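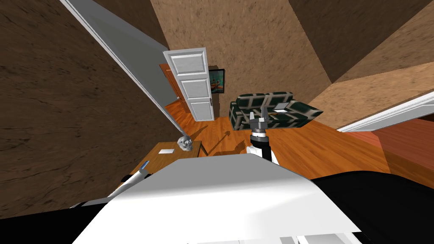
Wing-yan Hsieh joined Surnatum to write motion planners, and she still lights up when the subject comes around to doors. "A half-open door is my favorite obstacle," she told me over a very long coffee. "Seen from its edge it's hardly there at all, and then you try to swing an arm past it!"

Her group does most of its early work in simulation, in furnished rooms where the planner has to bring two arms past tables and sofas without brushing anything. The tool they built for this, Perrin, replays a planned path and marks the spot where the clearance was smallest. Every night it runs 261 starts, and on Friday mornings she and Rok Stojanović go through the worst 36 together, one after another, usually with the blinds down.

"Rok wants to fix the planner and I want to fix the map," she said, laughing. "We've been having that argument since August, and I'm still fond of him."

I asked what had changed most. She thought for a while, and then talked about waiting. The old version would search for up to six seconds before giving up; now it hands over a rough path early and keeps improving it as the arm moves. "I fought that idea, I really did. It felt sloppy to me." She's come around to it, mostly, though tight corners beside a tabletop still bother her, and that's what she's working on next.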